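# Can a robot arm pack and empty cloth bags yet, or is it still a hand job?

**Posted in Small Shop Help by pornthorpe_mending**

We run a small repair and resale shop in Pornthorpe, mostly bags and outerwear. Every bag that comes in has to be opened, every pocket emptied and checked, then closed up and put on the shelf. It's dull work and it eats the morning. In May we took in 152 bags, and each one went through the same routine on the same table by the window.

A sales rep from Gikden has been telling us that a single arm with a two-finger gripper can take over the opening and emptying. I've watched their clips and they look good, but the clips are all stiff boxes and plastic bins. Ours are soft. Some stand up on their own and some fold flat as soon as you let go of them. What I'd like to know is whether anyone has this working on cloth bags in a real shop, and what it costs you in babysitting. We can spend a bit, but we can't have a person standing next to it all day.

**tallowbench**

Short version: partly. Picking up a bag by the handle and moving it from one spot to another is fine now. So is dropping things into a bag that's already open and standing up. Opening one that has gone soft is where you lose your time.

We had a Kodon arm on trial for 3 months. The rim of a cloth bag isn't in the same place twice, so the arm has to look, come down, look again and then try to get one finger inside the edge. A person does this by feel without thinking about it. The arm has mostly cameras to go on, and once the gripper is over the bag it hides the part you care about.

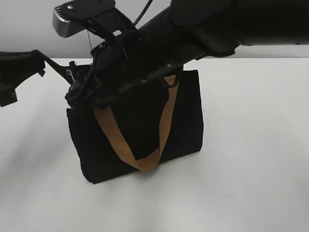 Marlpit9 wrote back under this that dark cloth was the whole problem in their shop, and that they got further by changing the lamps than by changing the software. Black on black gives the camera very little to work with, they said, and a side light at a low angle brings the folds up enough to find an edge.

I'd agree with that as far as it goes. We tried a side light too and it helped with the rim. It did not help with handles. A loose strap lying across the opening gets pinched along with the fabric, and then the whole bag lifts when you only wanted the top layer. Our log for the last run had 101 bags in it, and straps were the most common reason I had to walk over and press reset.

Pockets are harder again. If the bag has one big compartment you can tip it out and be done. If it has several that fold over each other, the arm needs to know which layer it's holding, and it mostly doesn't.
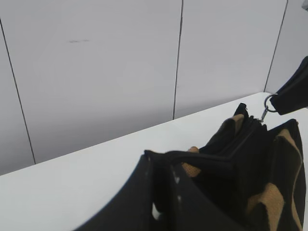
Zippers we gave up on entirely. The arm could get hold of the pull some of the time, but you need something holding the other end of the zipper steady, and with one arm there isn't anything. Two arms would fix that and double the bill.

What we do now:

- A person opens the bag, unzips everything and checks the pockets.
- The arm moves the checked bag to the shelf side.
- Anything with a long shoulder strap gets the strap clipped up first.

That saves some walking. It doesn't save a wage. If the rep says it will, ask them to run 10 of your own bags in front of you, with nobody touching them between tries.

**greywether**

don't bother yet. we looked at the Matar one, they wanted 800 a month for the lease and that was before the gripper fingers, which wear out. for that money you can get somebody in for a few mornings and they'll find the loose change too

**hobb_lane**

Depends on what you mean by checking. If you only need to know whether something has been left inside, weigh the bag. We keep a list of empty weights for the models we see most, and anything over gets opened by hand. It won't catch a receipt or a bus ticket, but it catches keys and phones. A bench scale is cheap and you don't have to teach it what a strap is.

For the opening part I'd wait. The arms are better with cloth than they were when I first looked, and towels seem to be going well. Bags with linings and pockets are a different job. I'd ask Gikden whether they will lend you a unit for a couple of weeks before you sign anything, and get it in writing who pays if it tears a lining.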